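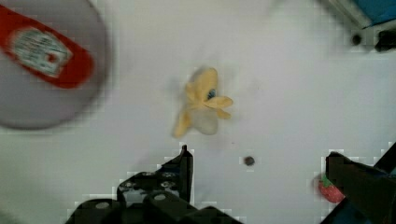
My least favourite job when I was your age was clearing the table, and I used to lie on my bed wishing a robot would come and do it for me. I'm a grown-up now, I write about machines for a living, and I still clear my own table. So what's the hold-up? Well, think about what tidying up means. It means picking up one thing, then a completely different thing, then another. A toy banana with its peel flopping out in several directions is a fiddly shape for two stiff black fingers. Do you grab it by a flap? Round the middle? And then there's a little strawberry, tucked in so close to one of the fingers that part of it is hidden. You would sort those two out without even looking up from your comic!

People have been promising us robot helpers for ages. I've got an old magazine from 1930 with a drawing of a metal butler carrying a tray of tea, and the words underneath say every home will have one soon. Soon! Your great-grandparents could have read that.

To be fair, we do have machines that do chores. A washing machine is one. So is a dishwasher. But have you noticed that they only do the middle bit? Somebody still has to pick the socks off the floor and put them in, and somebody has to take them out again and find the pairs. The machine sits still and the person does all the fetching.

Why is fetching so hard?

Try this. Put on a pair of thick gloves, hold your thumb and one finger out stiff, and tape the other fingers together (ask first, and use tape that peels off easily). Now shut one eye and try to pick up a grape, a spoon and a sock. I did it at my kitchen table and I squashed the grape.

That's a bit like being a robot with two fingers. Your own hand has skin that feels things. It knows when a grape is starting to squish, and it lets go a little before you've had time to think. Lots of robots can't feel much at all, so they have to work it out by looking, and looking can go wrong. A finger gets in the way, or a shadow looks like part of the thing.

What about shops?

Shops are a bit easier, because somebody can decide where everything goes. I went to see a warehouse in November run by a company called Clusena, where an arm they've named Ambaye packs boxes of tinned soup. The tins are all the same size, which helps a lot. Ambaye can pack 400 tins before its tea break (it doesn't really have a tea break, that's when they check its bolts).

Then they let me give it a bag of satsumas. Oh dear. It stopped, went up, came down, stopped again, and in the end it took about 40 seconds to lift one. I could have eaten it by then.

How do they get better?

Practice, mostly, the same as you with your times tables. A robot tries to pick something up again and again, with the thing turned a different way each time. Toy fruit is handy for that, as it doesn't go brown or leak juice everywhere.

At the Rindorach science centre there's a robot you can have a go at steering yourself. I had 3 tries at putting a plastic pear in a bowl and missed every single time, and there was a queue of children behind me who were all much better at it.

So can a robot tidy your bedroom yet?

Not the way you'd want it to. It might manage some blocks on a nice clear table. It would have a terrible time with the jumper that's half under the bed, with a sock inside the sleeve. I think you'll see robots doing more of this when you're grown up, but I've read that old magazine too many times to promise you when. Put your socks in the basket for now.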